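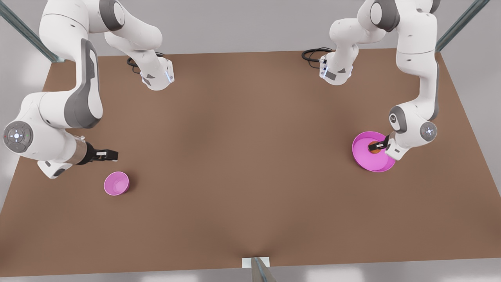
They'll have your stool next, Hemi, was how Lachlan put it, not even looking up from his soup.

Hemi Donnelly let it go. Tuesday, 2 a.m., break room at Nindus, the vending machine humming. 4000 portions a shift now. Used to be they talked the whole night, bowls going hand to hand, who was getting married, who'd moved out to Wikville.

Now he watched. Two arms, pink bowls, a light to keep an eye on. Thirty minutes and nobody said a word becuase there was nobody to say it to.

"You miss it?" he asked.

Lowther shrugged. "My wrists dont."

Fair. Hemi's neither. He rinsed his cup, went back out, pulled the stool up closer to the table.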